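Stostedis Fruit Storage Crate, Model 39

The Stostedis crate is intended for the short-term storage of table grapes and other soft fruit in shops, canteens and school kitchens. Each crate is supplied with a fitted lid and may be stacked when full.

Order number: 329
Empty crates per pallet: 152
Supplied by: Husto

Grapes should be placed in a single layer, stems upwards, and should not be washed before storage. Lids are ordered separately for crates bought before December.

Pale green grapes, in the bunch

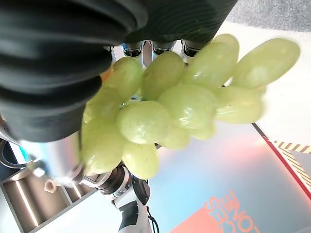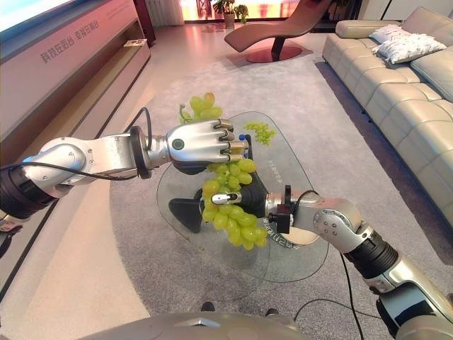 Replacement lids and label holders are available on request – please quote the order number. Enquiries should be addressed to Ilse Meinecke, Customer Orders.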